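The Caps on the Sill

I told my sister it would take a weekend. She had the sense not to write that down, but I did, on the calendar in the kitchen, in pen: Sat 5 March, ARM WORKING. By lunchtime on the day itself I had eaten four crumpets and the arm hadn't so much as nodded at me.

I'd bought it off a dental supplier in Arellano that was shutting up shop. 300 quid, no manual, and a sticker on the crate saying Zurnex that somebody had tried to pick off with a thumbnail. The man on the phone said it had "mostly been used for demonstrations" — and when I asked what it demonstrated he said he'd have to check, and rang off.

So there it was in the back room, where my dad used to do his crosswords. I'd pulled the blind because the sun comes straight in and I couldn't read the laptop. I'd called the program Plistard, after the cat we had when I was nine, who also never came when called. The whole plan was for Plistard to pick up a thing and put it down somewhere else. Any thing! I wasn't fussy. 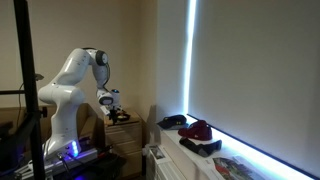 Dad's chest of drawers was the problem, if you ask my sister. She thought it should have gone to the tip with the wardrobe. I'd kept it because the top was flat and the right sort of height, and that was what I told her, and she gave me the look she's been giving me since about 1994.

I hadn't moved his caps either. They'd been on the windowsill since the funeral and I dusted round them. He had one for the garden and one for the shops, and woe betide you if you handed him the wrong one at the door. I used to do it on purpose.

Anyway, the arm. It had two moods that morning. In the first it ignored me. In the second it went very slowly to a spot I hadn't asked for, stopped, and hummed. I changed a number, it went to the same spot. I changed the number to 56, then to 226 (which was silly, I was only being spiteful by then), and it still went to the same spot. I went and had a sit on the stairs.

My sister turned up at three with a lasagne and her coat still on. She stood in the doorway for a bit.

"Is it meant to be doing that?"

"Doing what?"

"Leaning over like that. It looks like Dad looking for his glasses."

Well, it did. I'd been staring at the laptop all day and hadn't looked at the thing itself for hours. It had his stoop, that way he had of tipping forward from the shoulders with his hands hanging down, as if the glasses might be startled and run off.

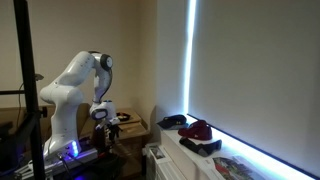
We ate the lasagne off our knees in there with the door shut to keep the warm in. She wanted to know what all the cables were for and I made up the ones I didn't know. Then she asked if she could have a go, and I said there wasn't a go to be had, it was broken, and she pressed return anyway.

It went to the spot. It hummed. Then it closed its two fingers on nothing, very politely, lifted the nothing up a few inches, and set it down again.

"There you are," she said. "It works."

I looked at the screen. I'd set the wait at 60 seconds, back before breakfast, and forgotten. Every single time I'd switched it off at half a minute and sworn at it.

She laughed so much she had to put her plate on the floor. Then she asked what it was going to pick up, now it could, and I said I hadn't decided, and she looked over at the sill.

"Not the shops one," she said. "He'd go spare."

So we started with a teabag.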